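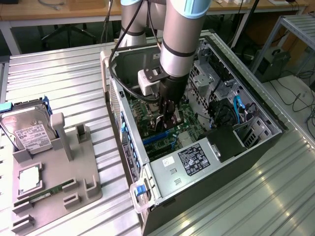 Vol. 16, No. 2, p. 900

### 4. What people told me about the computer in the closet

I went into the Pulstead interviews expecting to talk about trash. My plan was to ask people how they got rid of old household electronics, write down the answers, and compare the town with Prullerville, where the curbside rules are stricter. The trouble was that hardly anyone in Pulstead had gotten rid of anything! The old desktop was still in the house. It was under the stairs, or behind the winter coats, or (in one memorable kitchen) holding up one end of a shelf full of canning jars. So this section ended up being mostly about keeping, and I'm glad it did, even if it made a mess of my interview guide.

I visited 16 households over one November and went back to 6 of them the next spring. Each visit started at the kitchen table and finished wherever the computer was. I'd recommend this to anybody doing similar work. People give you a pretty flat answer when the thing is in another room ("oh, we just never dealt with it"), and then you go stand in front of it together and out come the stories: who bought it, which kid wrote a term paper on it, the summer it sat in the garage and everyone thought the heat would kill it.

#### 4.1 "The pictures are in there"

The reason I heard most was photos. A lot of families believed that the only copies of some years of pictures were on the old machine, and the belief held up even when they had no idea whether it would still turn on. I started calling this the attic problem in my notes, which isn't a great name, but it stuck. The computer gets treated like a box of letters that nobody has sorted. You can't throw out the box without going through it, going through it is a whole weekend, and the weekend never comes.

What surprised me was how fuzzy people were on where inside the computer the pictures would be. Most pointed at the whole tower. A few said "the memory." When I showed them Figure 1, an open tower lying on its side, and asked them to point to the part with their files on it, the green motherboard was the popular choice. I want to be careful here, because I don't think this was ignorance in any way that matters for daily life. They'd used these machines happily for years with the cover on. But it does change the decision. If you think your wedding pictures are spread through a big metal box, you keep the big metal box.

Once I explained that the hard drive comes out by itself and that you can hang on to it and let everything else go (Figure 2 has one of these drives, a thin dark thing next to the tower it is dwarfed by), several people got visibly cheerful. One woman went straight for a screwdriver. Her husband asked her to wait until after dinner.
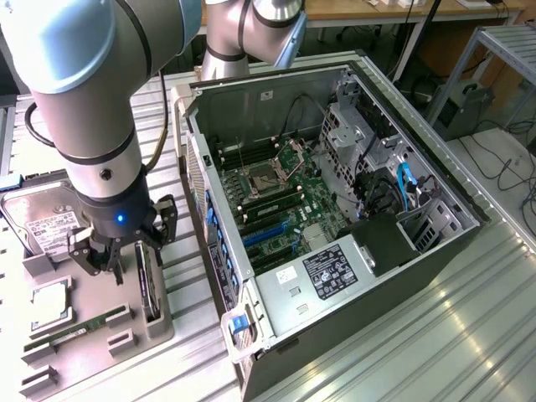
The flip side of the photo worry was the privacy worry, and the same person would often have both. They wanted to keep what was on the computer and they were also scared of somebody else getting it. Tax forms came up a lot, and so did passwords, old medical bills, and a diary kept by a teenager who is now in her thirties and has apparently asked about it more than once. I'd coded these as two separate themes in my first pass. After the return visits I merged them, and my coding sheet got a lot shorter. Holding on to the machine takes care of both fears at no cost except closet space, and in Pulstead closet space is cheap.

#### 4.2 The drop-off day

Pulstead has had a yearly electronics drop-off, called Proltura, for as long as anyone I talked to could remember. The hauling is done by a local outfit, Vestergaard, and everyone knew the name because it's painted on the side of the truck. So awareness wasn't the issue. People knew the day and knew the parking lot, and more than one household had gotten as far as putting the computer in the car.

Then they brought it home again. I heard versions of this so often that I added a question about it halfway through (yes, I know, that means the early interviews don't have it, and I come back to this in Section 6). The line was long, or it was raining, or they got up close and saw a heap of other people's machines and didn't like the look of it. "I didn't want to put ours on the pile" is how one man said it. He'd driven back with the tower belted into the passenger seat.

Prullerville does it differently. You book a time, hand the computer across a counter, and get a paper slip. I only have a handful of conversations from there, so please don't lean on this too hard, but the slip came up every single time. People had kept it! One was on the fridge under a magnet. A slip doesn't say anything about what becomes of the hard drive, and I asked, and nobody I spoke with had read it closely. They liked that it had a date and a stamp on it.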